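Notes for my part, Sun 9 April, room 221, Utengate

Kidus Woldegiorgis speaks first, about the lending shelves. I come after the tea. Speak slowly. Look up after each slide.

## Start

Good afternoon. My name is Ľubica Matoušek and I look after the small things in the toy library at Tristaldale. By small things I mean play food, cups, spoons, dolls' clothes, animals, and everything which one finds under a cupboard in the evening.

My subject today is baskets. When I told my sister this, she asked if I would need the whole half hour. I will try to need less.

(wait a little)

I grew up in a house where each thing had its basket. Onions, clothes pegs, wool, bread. My grandmother's bread basket was on the table at every meal, and when there was no bread in it we still left it there. I think for this reason I always liked to see a child play with a basket. A child will put something inside, carry it across the room, and take it out again. Then the same once more.

## The boxes we had before

For a long time we kept the play food in deep boxes with lids. They stacked well. On the shelf it all looked very tidy, and for lending it was practical.

The trouble came when children wanted to play. To find the bread, they turned the box upside down. I do not blame them, I would do the same. At closing time we picked up from the floor the bread, the fruit, the eggs, and also the lids, which always go the farthest.

We have 272 families on our list at the moment. Most of them take things home in the boxes and this works fine, I don't want to say that a box is bad. My talk is only about the play table, where things stay open all day.

*Ask the room: who has a box at home in which they cannot see the bottom? Let them put hands up. Do not hurry this.*

## What I looked for

I wanted a basket which is low. A low basket lets a small child see over the rim and reach in from the side. With a tall one, the arm goes in to the shoulder and the basket falls over.

I wanted also that it can be washed. Willow is beautiful and I have willow at home. But in a toy library everything goes into somebody's mouth, and willow does not like the sink. We had two willow baskets from a shop in Jokemley, and after one winter they were grey in the corners and a little bit sharp. I took them home for the wool.

Plastic, then. I know that some of you make a face now. I also made a face.

The colour was a question. Kidus wanted white, so that everything would match. I said that if the basket has the same colour as the table, a child of two years has more work to see where the edge is. We discussed this during a whole lunch. He may tell you it differently.

## Slide: the orange basket

Let them look before talking.

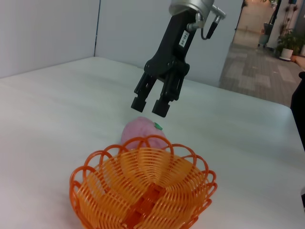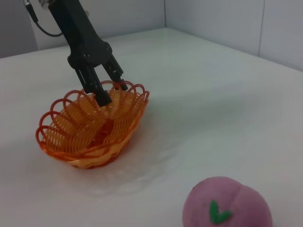

*The orange basket and the pink toy fruit on the white table.*

I like this colour against the white very much. You see the basket from the door. The rim has these loops, like a piece of crochet, and people always say to me that it looks like something from their aunt's kitchen. To me also. It is the kind of basket in which somebody offers you a roll.

The strips make a pattern like a flower, they run together towards the bottom, and down there the orange is darker. Some children put a finger into the weave and follow it. One boy did this for most of a morning and did not touch any toy. His mother apologised to me and I told her that there is no need.

Points to say with this slide (don't read them all, choose):

- The loops are good for holding. Little fingers go through them.
- The loops are also less good: a doll's shoe or a button can hang itself there. When I tidy, I pass my hand once around the rim.
- The weave lets the water run out after washing. Warm water, a soft brush, then upside down on a towel. It should be dry before the soft toys go back in.
- A low rim means that round things can jump out when a child runs. For marbles or beads I would take something else.

## The pink fruit

Now a few words about the fruit, because people ask more about the fruit than about the basket.

We call it the peach. Not everybody agrees. It is pink, it has a little green leaf, and I have heard already strawberry, apple, and from one serious girl "a bottom". (they will laugh, wait)

I decided that I will not correct anybody. If a child brings me a strawberry, I say thank you for the strawberry. For the lending list we need one name, so there it is a peach, but on the play table it can be what it likes.

Soft fruit is a good partner for such a basket. It makes no noise. It can be dropped or thrown and the neighbour will not cry. It is also kind to a small hand which is still learning to open at the right moment. You can watch how they bring it over the rim and then do not let go, because letting go is the difficult part. Then it falls in, and they look at you.

I usually begin with one basket and one fruit, with the fruit next to the basket and not inside. When the fruit is already in, many children think that the game is finished, or they think it belongs to someone. When it is outside, there is something to do.

*If there is time: the story with the grandfather who put the peach in, every time, before the child could. He was so quick. I gave him a tea.*

## How we tidy with it

Short part, practical.

In Tristaldale we tidy twice, before lunch and at closing. Each basket has its place on the table and stays there also when it has nothing in it. On the shelf behind we keep the rest of the play food in the old boxes, and we change the fruit when I see that it becomes boring. I have no rule for when. In May I will try a change each Monday and see if the children notice.

We use no labels on the basket. I had tied a small card to the rim with a ribbon, very pretty, and it was eaten on the first day.

For the children we have one sentence, always the same: "Where does the fruit sleep?" Most of them know the answer. The smallest ones bring the fruit to me, so it seems that it sleeps in my pocket.

Please check the basket sometimes with your fingers. Plastic strips can crack where they bend. A cracked strip is sharp and the basket must go out of the play, also if you love it. I keep one spare in the cupboard.

## Things I do not know

Say this clearly, people appreciate it.

I do not know how long such baskets last with daily washing. I don't know either if children over 4 find them interesting, ours go then to the building table and I see only their backs.

I am also asked about weight, whether a heavier basket would stay better in its place. Mrs Değirmenci from the Jokemley group puts a rubber mat underneath and is satisfied. I did not try it yet. She is in the second row if she comes, please ask her directly.

## End

Thank you for listening to me about baskets.

Questions. If none come, ask them what is on their own play tables, and what it is kept in.

*Remember: give the clicker back to Kidus. Take the blue bag from under the chair. The room must be free for the choir.*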